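# Clearing a card slip fault (E-134) on the Trindby card station

Applies to the card sorting setup running Mirar control software. Written by Rocío Grajales, last revised June 11, 2021.

E-134 is raised when the grip force reading drops while the controller still believes a card is held. The arm stops where it is and keeps its brakes on. The card may be on the table, on the floor, or still between the fingers at a bad angle. The fault text is the same in all three cases, so find the card before you reset anything.

## 1. Make the station safe

1. Press the stop button. A software pause is not enough.
2. Tell anyone at the table to take their hands away from the organizer and the arm.
3. Wait for the drive status to read OFF.
4. Check the floor on the arm side. Move stools back and lift loose cable out of the walking path before you kneel down to look for a card.
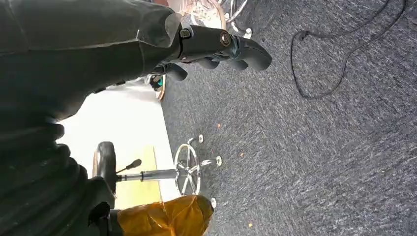 *Wrist view over the carpet, with a stool and a loop of black cable inside the view.*

The wrist view is mounted at an angle, so furniture can appear sideways. Use it to look for a card under the arm, but don't judge distance from it.

## 2. Save the log before you reset

A reset clears the force buffer. On the laptop, open the Mirar fault page and export the last 2000 samples. Name the file with the fault code and the run number. If the export fails, copy the numbers on the screen by hand: grip force, finger position, and wrist angle.

Check these against the table:

| Reading | Normal | Likely cause if outside |
|---|---|---|
| Finger position | within 13 counts of target | card seated at an angle |
| Force drop time | over 200 ms | worn or wrinkled finger wrap |
| Wrist angle | matches last command | arm was bumped |

A drop shorter than 200 ms with a normal finger position usually means the card slid out flat. Kevin Nic Giolla saw this repeatedly in January with the Prudden wrap, and changing the wrap fixed it.

## 3. Compare with the head view

Open the head view from just before the fault. Look at where the card sits in the fingers and how far it is above the tabletop. Note who was standing at the table and where their hands were - a bump to the table gives a force trace that looks very much like a slip.

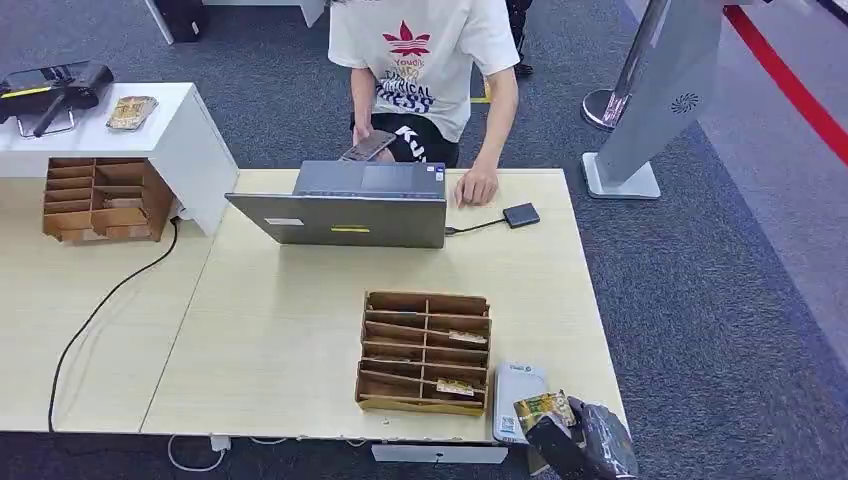
## 4. Take out a card that is still held

1. Keep the drives off.
2. Support the card from below with one hand.
3. Turn the manual release a quarter turn. The fingers open slowly.
4. Pull the card straight out along its long side. Don't twist it.

Bent cards go in the reject box. They will fault again.

## 5. Check the card direction

Cards with an insertion arrow must go in arrow first. When a card has turned, the print is the quickest thing to read. Look at the large lettering and find the arrow near the corner.

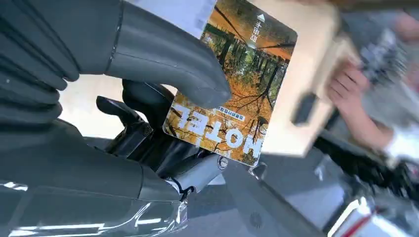
*Key card at the fingertip, lettering upside down. The white arrow is near the top right corner.*

If the card is turned, correct it by hand and log it as "orientation", even if the code on the screen was E-134. Keep hands clear of the fingers until the drives are confirmed off.

## 6. Reset and test

1. Release the stop button and clear the fault.
2. Home the arm at low speed.
3. Run one pick and place with a scrap card.
4. Repeat with a normal card.

If E-134 comes back on either test, leave the station stopped and send the exported log to Mrema support with the run number.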